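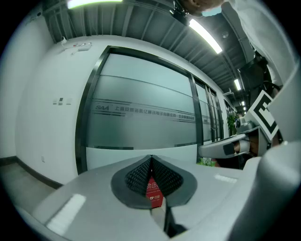 Hand-held grippers at work in an office corridor.

Penry, the learning system being built by Stundeo, needs examples before it can do anything, and the examples come from people. An operator carries a gripper in each hand and does a short task while the cameras record. Each task is then done again from a new starting point.

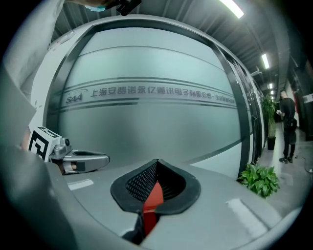
Huiling Xia, who runs the collection, has 762 usable examples so far and wants 996 before the next training run. She throws out any take where the markers on the grippers are lost for too long - 18 went that way in August.

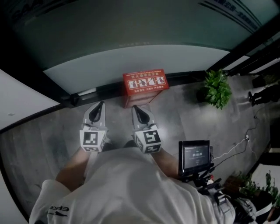
Corridors are harder than lab benches, she says. Glass reflects, people walk through, and the light changes from one end to the other. She wants all of that in the set.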